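# Mandulstead opens its doors, and most of its cupboards

The bus to Mandulstead takes 80 minutes if the driver likes you. Mine did not. By the time I got to the Mocanu luggage works the 10:30 tour had left, and a woman at the gate gave me a sticker that said VISITOR and told me to sit somewhere I wouldn't be run over.

I have owned one Mocanu bag in my life. It was my aunt's, it weighed as much as a calf, and the lock could be opened with a teaspoon. So I came to the December open day with an open mind and a teaspoon's worth of skepticism.

The works makes hard cases, mostly for people who carry awkward things: trombones, wedding cakes, sales samples. It has been on the same site outside Zondthorpe long enough that the road bends around it. Inside it smells of glue and toast. The glue I expected. The toast comes from the canteen, which shares a ventilation duct with the lining room, and several people told me so with what I took for pride.

## The 11:15 tour

Our guide was Benjie Lumbao, who fits hinges and had been talked into guiding by the promise of an early finish. He walked fast. There were visitors on that tour who never caught up and may be there still.

First stop was the forming shop, where sheets go in flat and come out as half a suitcase. The presses are loud, and Benjie's talk was delivered entirely during the loud part. I have in my notes "warm it, then (?) it, then DON'T." I pass this on for whatever use it may be.

The hinge bench was much better, partly because it was quiet and partly because it was his. A hinge goes on with 3 rivets. It used to be four, and there is still bad feeling. Benjie let a boy of nine or so set a rivet by hand, and the boy did it right the first time, to the visible annoyance of his father, who had just bent one.

Then the drop test. Everyone wants to see the drop test. A case is loaded with sandbags, hoisted to the height of a baggage cart, and let go onto a concrete pad. There is a bang, people clap, and a man with a clipboard walks out and looks disappointed. He looked disappointed all three times, including the time the case was fine. On the wall behind him someone has painted 1,669, the number of drops survived by a single case before it gave out. It was a small brown one. They keep it in reception under glass and you are not allowed to touch it, which seems late in the day to start being careful.

## The packing room

After lunch (toast) we were sent upstairs for "The Art of Packing," led by Charalambos Kourkoulas. He has spent most of his working life persuading other people that their things will fit. His belief is that nobody should be sold a suitcase before they have been made to empty one. He had us each write down what we took on our last trip and cross out what we never used. I crossed out a hardback, a second hardback, and swimming trunks I had carried to a town with no water in it.

He is against rolling clothes. He is also against folding them. What he likes is a kind of wrapping, where everything goes around a soft core like the layers of an onion, and when he did it the result was beautiful. When I did it I had made a large onion.

The tables up there had been laid out with things to look at between sessions, and I did more looking than wrapping.
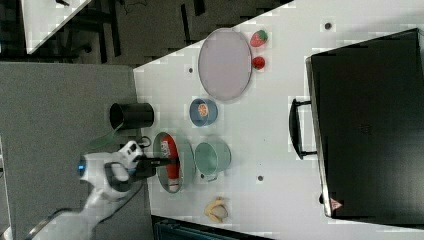
*Upstairs at the works: a black hard case, an oval tray and two strawberries.*

The second half of the session was on fragile food, a growing trade for them, apparently. A bakery in Tudik ships tiered cakes by train and has its own case with a floating floor. Charalambos told us about the first version, whose floor floated so well that it met the lid. He has kept the letter of complaint. It begins "Gentlemen, the groom wept."

Questions went on a long time. A man in a good coat wanted to know if the wheels could be made silent. They can't. He asked again in different words, and they still couldn't.

## The shop, the tea, the bus

You leave through the shop, naturally. Seconds were $79, and by seconds they mean a case with a scratch you have to be introduced to. I held out for most of an hour. I looked at tote bags. I bought a leather luggage tag and felt I'd gotten away lightly, then went back and bought the case.

Tea was in the old paint store and was very good, though there was one urn and the line for it ran out of the door, past the drop test, and made the clipboard man nervous. Go early, or bring a flask.

A few practical matters for next year. The tours fill up, so put your name on the sheet at the gate before you do anything else. Wear flat shoes. The forming shop is no place for a stroller, and one family had to go through in shifts. There is parking in the field if it hasn't rained, and the field if it has.

I rode home with the new case across my knees because the luggage rack was full. The lock has so far resisted a teaspoon. I have not yet tried a fork.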